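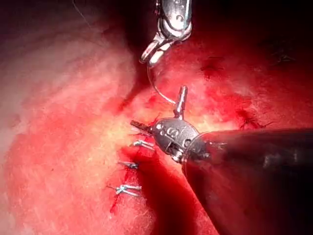 Suturing practice: handling and care of thread

Last updated: June 19, 2022

These notes are issued to all users of the Herlow skills workshop and apply to stitching practice at every bench. They replace the sheet distributed in April.

Preparing the thread

Cut the thread to 180 mm for single stitches. Longer pieces catch on neighbouring tools and should be kept for continuous rows. Thread that has been wound tightly on a card will hold its bends; draw it gently between finger and thumb before use, and do not pull it over the edge of the bench.

Fine translucent thread is difficult to see against a pale surface. A dark cloth should be laid beneath it while it is being measured and cut.

Passing and holding

Hold the thread near its end when passing it from one pair of jaws to the other, and leave a little slack between the two. A taut thread may pull through the material before the stitch has been placed. Grip once and firmly. Repeated gripping at the same point flattens the thread, and a flattened length should be trimmed away before the knot is tied.

Soft, fibrous material tears readily. Take the stitch a short distance back from the edge of the opening and draw the two sides together until they meet. Further tightening puckers the surface and weakens the row. Where an opening widens along its length, begin at the narrow end -- the wider part is then easier to close evenly.

Knots

Tie two throws in opposite directions, laying each one flat before the next is made. Users who find their knots slipping are asked to practise first with the thicker Pallero cord kept in the top drawer.

Clearing the bench

Needles are to be placed in the Wragg sharps box as soon as a row is finished. Offcuts of thread go in the lidded bin; they must not be brushed on to the floor, where they wind themselves around the castors of the stools. Unopened packets are stored flat in the Zuka cabinet, below 23 °C and away from the window.

Requests for replacement thread should be addressed to Emilian Lazăr at the stores counter, quoting the size printed on the packet.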